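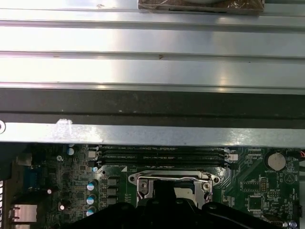
Vija Kalniņš wrote in after the March tour to say that the drone box had wandered a quarter tone flat by the second song, and that the quartet had simply gone down with it. Her advice was to put the tuning section ahead of everything else in this guide, so it has moved up.

Support > Drukik Drone Box > Set-up > 4. Tuning and levels

4.1 Tuning to the singers

1. Switch on the Drukik and leave it alone for the length of one short ballad.
2. Turn the ROOT dial to the lead singer's home note. Ask the singer, not the accordion player, who will have an opinion.
3. Hold FINE until the display blinks, then turn slowly until the beating between voice and drone stops.
4. Press STORE. The Drukik keeps 130 tunings, or one for every way your group has found to pitch the same lullaby.

Note: Slot 71 is locked. It holds the factory tuning, and you will be glad of it one day.

4.2 Setting the level

1. Start with LEVEL at zero and have everyone sing at full voice.
2. Bring LEVEL up until the drone can be felt under the singing. If the audience starts to hum along, you have gone slightly too far.
3. Add drums last. Drummers will not wait to be added last – do what you can.

Caution: Do not plug the Drukik into a powered speaker output. Use the line input on the mixer only.

Caution: Unplug the foot pedal before changing slots. A pedal pressed halfway through a change will play both drones at once, and Somkiat Sangkhawat's group at the Wongsuwan hall got over four minutes of this and a standing ovation. Results vary.

To go back to the factory tuning, hold STORE and ROOT together until the display reads 304.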